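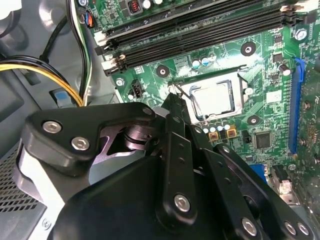 3. Building and Running Your First Program in Jisix

Welcome to the fun part! By now you have Jisix installed and registered (section 2), and the next stretch takes you from a pile of movie files to a full evening that plays itself, shorts and feature and intermission music and all. Set aside a quiet afternoon the first time. You'll get fast at it, and by your second or third program you'll be dragging films around like playing cards.

The steps are the same whether you're a school hall with a pull-down screen or one of the bigger houses on the Drirwood Film Circuit. Where circuit venues need to do something extra, there's a note.

3.1 What to have ready

The films, as files, on a drive or in your circuit folder
The running order from your programmer, even if it's penciled on an envelope
The key file for any title that came locked
Your house slides (welcome, exits, phones off, coming soon)
At least 300 GB of free space in the Jisix library

Note: A locked title and its key file arrive separately, and the key usually comes later. Don't panic if a feature shows a gray padlock when you first load it. Check the Keys page the afternoon before the show, and write to the distributor if it's still gray then.

3.2 Bringing films into the library

1. Open Jisix and choose Library from the left-hand menu.
2. Click Add Titles. A file window opens.
3. Pick the folder that holds the film. Choose the whole folder, including any small files that seem to do nothing.
4. Click Copy and Check. Jisix copies the film first and then reads it back from beginning to end.
5. Wait for the green tick. A short takes no time at all; a long feature from a slow drive can take as long as dinner, so start the feature first and go have dinner.
6. Repeat for each title.

Caution: Leave the source drive connected until the tick appears. Pulling it early leaves a half-copied title in the library, and half-copied titles can't be repaired. You have to delete them and copy again.

When a title lands, click on it and look over the card on the right. You'll see the running time, the picture shape, the sound format and the subtitle languages. This card is a lovely thing. It has rescued many a show where the programmer asked for the subtitled version and the drive had the dubbed one. If the subtitle line is blank and you were expecting subtitles, look in the source folder for a second version with a similar name before you go hunting anywhere else.

Circuit venues: films sent by Drirwood show up under Incoming, already copied and checked. Drag them into Library and skip steps 2 through 5.

3.3 Making the program

1. Choose Programs, then New.
2. Give it a name your projectionist will recognize in the dark. "July shorts late" is good. "Program" is not.
3. Drag your welcome slide into the first row of the timeline.
4. Drag in the films in order.
5. Between films, drop in a Breath. That's the Jisix word for a short stretch of black, and it's set to 3 seconds. Audiences like a Breath after a sad film, and you can stretch it as long as you want by pulling its right edge.
6. For an intermission, drop in a Pause block. The program stops there and waits for you to press Resume.
7. End with your closing slide.
8. Save.

The total running time is at the top right and it updates as you drag, so you can try out orders and see straight away whether everybody will make the last bus. Give yourself room for introductions and questions, too. Jisix only counts what's in the timeline, and a director who's been asked a good question can talk for a very long while.

Note: Saving a program does not lock it. Anyone signed in can still move things. Once your running order is final, click the small pin beside the name. A pinned program can be played and copied, and changing it takes the manager password.

3.4 Setting cues for lights and curtains

If your hall has a Trastex controller, Jisix can dim the lights for you, and the first time you watch a room go dark right as the opening music comes up you'll be grinning like a kid. If your lights are worked from a wall switch, skip ahead to 3.5.

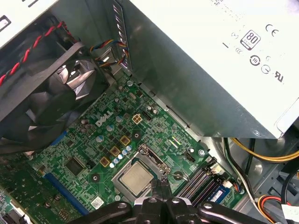 1. Switch the Trastex controller on and give it time to finish starting up.
2. In Jisix, choose Settings, then Hall.
3. Click Find Controller. When its name appears, select it.
4. Click Test. The house lights should dip and come back.
5. Return to your program and click the line between the welcome slide and the first film.
6. Choose Add Cue, then Lights Half.
7. Click the very start of the first film and add Lights Out.
8. Click the start of the closing credits on the last film and add Lights Half again.
9. After the closing slide, add Lights Full.

Please do keep step 8 at half and no higher. Plenty of people came for the credits, and some of them are in the credits.

Caution: Cues never touch exit signs or aisle lights, and those must not be wired to the Trastex controller. If your test in step 4 changes an exit sign, stop, unplug the controller and call your electrician before any audience comes in.

If Find Controller finds nothing, check that the controller and the playback computer are on the same network. The guest network in the lobby is the usual culprit. Venues with Meireles curtain motors will see Curtain Open and Curtain Close in the same cue list; put Curtain Open ahead of the first film with a Breath after it so the cloth is well clear before anything lands on it.

3.5 Picture shape and sound level

Shorts programs are wonderful and also a bit of a zoo. You'll have a wide one next to a square one next to something shot on a phone, and each filmmaker mixed the sound in a different room. This is where you smooth that out.

1. Play the first 2 minutes of every title in the real hall, on the real screen.
2. If the picture spills over the masking, open the title card and choose Fit Inside. Never choose Stretch for a finished film. It's there for slides.
3. Stand in the middle of the seats and listen to some dialogue. If you're straining, raise Title Level one notch and play it again.
4. Walk to the back row and listen there.
5. Write down your main amplifier setting and leave it alone from then on. Make all changes in Title Level so they're saved with the program.

Note: Title Level goes up to 11. We know. We couldn't resist, and it's a perfectly ordinary scale otherwise, with 7 as the normal setting.

A quiet film is sometimes meant to be quiet. If the filmmaker is coming, invite them to the check and let them sit wherever they like. It's one of the nicest parts of the job, and you'll hear things about the film that never come up at the Q&A.

3.6 Show time

1. Restart the playback computer well ahead of doors.
2. Open your program and click Ready Check. Jisix looks at every key, every file and every cue.
3. Fix anything in red. Amber items will play, but read them anyway.
4. When doors open, press Start Slides. Your house slides loop until you tell them to stop.
5. When the hall is seated and the host has finished, press Start Program.
6. Stay with it through the opening of the first film, then go peek at the audience from the back.

If something goes wrong mid-film, press Hold. The screen goes black, the lights come to half (with a controller), and Jisix remembers the spot. Press Resume and it picks up a few seconds earlier so no one misses a line.

Caution: Don't press Stop when you mean Hold. Stop ends the program and sends you back to the first row. If you do it by accident, open Programs, choose Last Played, and click Return to Spot.

3.7 After the show

Choose Programs, then Report, and save a copy. The report lists each title with its start and end times, and distributors who ask for screening returns will accept it as it stands. Circuit venues can click Send to Drirwood on the same page.

Expired keys clear themselves overnight. The films stay until you delete them, so check each title's agreement, then select the ones you're finished with and choose Remove. Your program stays in the list with those rows grayed out, ready to copy for next time.

Section 4 covers captions, audio description headsets and relaxed screenings.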